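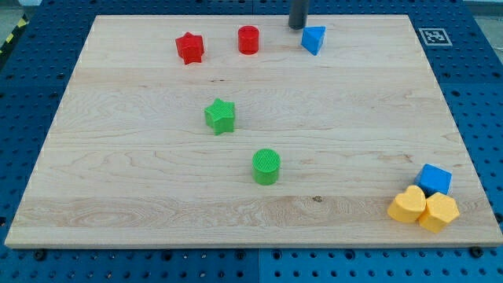
Studio diary, December 9, 2022

Studio > Diary > Mixing and mastering

Releases Diary Gear Contact

6 minute read

Started on the Clendell session before eight. The single is called "Rekden" and it has been at mix version 18 since last night, which is more versions than I normally keep. Most of them differ in the vocal level and nothing else. I deleted the rough bounces up to 10 and kept the rest in a dated folder.

The complaint from the label was that the kick loses its weight when the bass comes in at the second drop. I had assumed masking and had been cutting the bass at 60 Hz with a dynamic band keyed from the kick. It helped a little on the monitors and did nothing on headphones. Today I soloed the two tracks, zoomed in to sample level and found the bass arriving with its polarity opposite to the kick for the first half cycle. The bass patch has free-running oscillators, so each note starts at a different phase. Some hits add, some cancel. No amount of EQ was going to fix that.

Set the oscillators to retrigger, tried four start phases, and settled on the one that gave the highest summed peak over eight bars. Printed the bass to audio so it cannot drift again. Removed the dynamic band. The low end came up enough that I had to lower the bass fader 2 dB to get back to where the balance had been.

Session is at 48 kHz, 24 bit. The vocal files arrived at 44.1 and the converter in the workstation had been handling them on import. I compared that against an offline conversion at the highest setting. Null test left a residue far below anything that matters, all of it above 19 kHz. Left the imported files alone.

Vocal chain as it stands, for recall:

High-pass at 90 Hz, 12 dB per octave.
Fast compressor, 4:1, catching peaks only, 3 dB of reduction at most.
Slow compressor, 2:1, release set long enough that it does not move between words.
De-esser at 6.8 kHz, split band.
Wide shelf, up 1.5 dB from 10 kHz.
Plate on a send, pre-delay 40 ms, low cut on the return at 300 Hz.

The de-esser was before the compressors until this morning. Moving it to the end means it sees a steadier level and the threshold can stay in one place for the whole song. The breath before the first chorus is still too loud. Clip gain, down 5 dB, done by hand. There is a click on the word "over" in verse two that I took for a bad edit, but it is in the raw take too. Drew it out with the pencil tool.

Zoltán Szabó called at eleven about the extended version. He wants 32 bars of intro for DJs, drums only for the first 16, with the hat loop entering at 17. I asked whether he wanted the filtered chord stab in the second half and he said yes, then said no, then asked me to send both. His other point was the outro, where the vocal delay carries on over the last 8 bars and would clash with whatever is mixed in next. Fair point. I automated the send down at the start of the outro and put a gate on the return with a long hold. The tail now stops inside one bar.

He also asked if we could get it louder than the previous release. That one measured -7.5 LUFS integrated and was already flat across the top of the drops. I said I would try a version and that he should compare them at matched level. He does not like doing that. I will send level-matched files and label them A and B without saying which is which.

Lunch at the desk. Wrote up the invoice for the Ostrowski remix and sent it.

Afternoon on the master. The studio limiter was set with one stage doing 5 dB of reduction, and the snare was losing its front. Split the work into two stages: a soft clipper taking 2 dB off the drum peaks, then the limiter with 2.5 dB and a slower release. Ceiling at -1 dBTP for the streaming file. The snare came back. Measured -8.1 integrated, and to my ear it sounds as loud as the earlier attempt at -7.6, which has more distortion in the vocal. I will argue for this one.

Checked mono. The pad in the breakdown drops by a good 6 dB when summed. It was made by delaying one side by 12 ms, and the comb filtering is easy to hear on a single speaker. Replaced the delay with two separate takes of the same patch, detuned by a few cents, panned hard. The mono drop is much smaller now. The stereo picture is a little narrower than before and I do not think anyone at the label will notice it. Club systems are mostly mono below the crossover and often mono above it, so this is the right compromise.

Spent longer than planned on the right monitor. There has been a faint buzz on low notes since July and I had put it down to the driver. Swept a sine from 30 to 200 Hz at moderate level and it appeared at 74 Hz. Swapped the left and right feeds and it stayed with the cabinet. Swapped the cabinets and it stayed with the position. It was the cable cover on the stand, loose at one screw. Tightened it, swept again, clean. Put the cabinets back where they were, measured the distances to the listening position again and corrected the left by 1 cm.

Instrumental, a cappella and clean edit all printed from the same session with the master chain live. The a cappella needs its own pass, because the limiter has almost nothing to do without the drums and the level comes out wrong. I bypassed the chain for that file and normalized to -1. Wrote this in the notes sheet so Brosbridge do not query it when they assemble the vinyl side.

For the vinyl premaster: no limiter, clipper only, peaks at -3, everything under 150 Hz summed to mono, de-esser on the whole mix at a very light setting. The order is for 1,000 copies and there will be a test pressing first. Side A runs 6:42 at 45 rpm, so there is room to cut it at a healthy level. Their engineer asked for a WAV at the session rate with half a second of silence at the head. Done.

Backup to both drives finished at six. Checksums match. The older drive took twice as long as the new one and I should replace it after this release.

To do tomorrow:

Send A and B to Zoltán with the extended version, both intros.
Reprint the clean edit - the mute on the second verse is 20 ms late.
Check the hi-hat level on the small speakers, it seemed sharp at the end of the day but my ears were tired.
Ask Clendell for the final spelling of the writer credits before I embed the metadata.
Order cable covers.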